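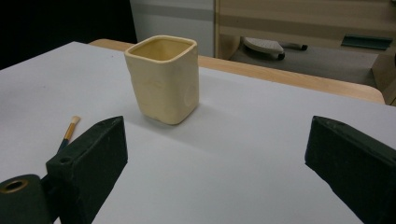 4.2 Viewer complaints as a measure of audience opinion

Print this page | E-mail this article

Press coverage of daytime talk shows often claims that "viewers" were angry, divided or delighted. We doubt that the word means much. Albers and Devadiga treated online posts as a fair stand-in for the audience, but their sample came from a single December broadcast, and they did not check how many accounts posted more than once.

We collected 381 posts quoted in entertainment stories about panel shows. Around 70 came from accounts that had been quoted before, often by the same outlet.

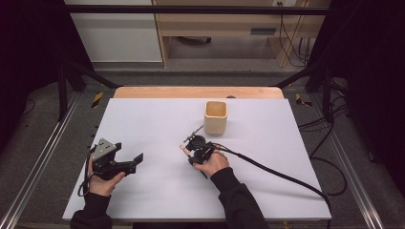
Figure 3. Hand-held grippers in use over a white board.

Repeat quoting does not prove that reporters picked posts to fit a headline. It does make the usual defense, that the stories simply reflect the mood at home, hard to accept. El Idrissi argues that strong reactions spread faster and so are easier to find. That may be true, but it tells us about search results and very little about the people watching. Two coders, Lobo and Rothe, sorted the posts by tone and disagreed most often over sarcasm, so we put little weight on the tone scores.

Filed under: Television & Audiences

Related items
Who gets quoted? Sourcing in the Retitbridge press
Panel shows and the morning-after story
Counting complaints: a second look at Conent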